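Clutcombe Notes » Blog Archive » Two hundred times, by hand

Posted 20/04/2026

I keep reading that robots now "learn by watching us." It sounds effortless, like a toddler picking up how to use a spoon. I've spent a good part of this spring being the person who gets watched, and I have some complaints.

The setup at Clendley is simple enough. You hold a pair of controls, the two arms copy what your hands do, and everything gets recorded. Do the job enough times and a program is supposed to work out how to do it without you. My job was bags. Pick one out of the heap, sort out the strap, get it up onto the rack. The target for the task was 200 good runs, and I did most of them.

Bags are a rotten thing to pick up with two fingers. A box stays a box. A strap goes wherever it likes, and it likes going around the other straps. When I untangle a bag at home I'm feeling for the snag the whole time, and I couldn't tell you how I do it. Through the controls I feel nothing at all. I'm going by eye, so what I'm teaching the machine is how a person with numb hands gets by.

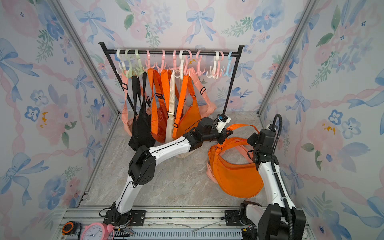 The trick I settled on was to pinch the strap with the left arm and lean on the bag with the right so it couldn't slide off. It works for me maybe more often than it deserves to. Is it a good way to hang up a bag? I doubt it. It's the way I fell into on my first afternoon, and by the end I was doing it without thinking, so now it's in the recordings over and over, along with my habit of stopping dead for a moment before I close the gripper. If the program comes out hesitating like that, I know where it got it from.

Then there's the matter of what counts as a good run. We threw out the ones where a bag got dropped. I understand why – you don't want to teach dropping. But the drops were the most useful part, if you ask me. Pulling a strap back out of a knot after a bad grab is the actual skill, and we kept very little of it.

The people at Onishi, who will be doing the training, want 400 runs before they'll say anything about results. Fine. I asked what happens if the rack is moved a bit to one side, or if someone brings in a bag with a chain instead of a strap, and was told that would be "more data." That seems to be the answer to every question. At some point more data means more of me, standing there with sore thumbs.

I'm not against any of it. The arms are steadier than I expected, and there were 2 runs I was really pleased with, where the strap came free in one go and I felt like I was in the room with it (I was, but you know what I mean). I'd just like the word "learn" to be used with a little more care. What I saw was a lot of copying, paid for by the hour.

First test of the trained version is meant to be in June. I've asked to be there, and I've asked to bring my own bag.

Filed under: Work, Grumbling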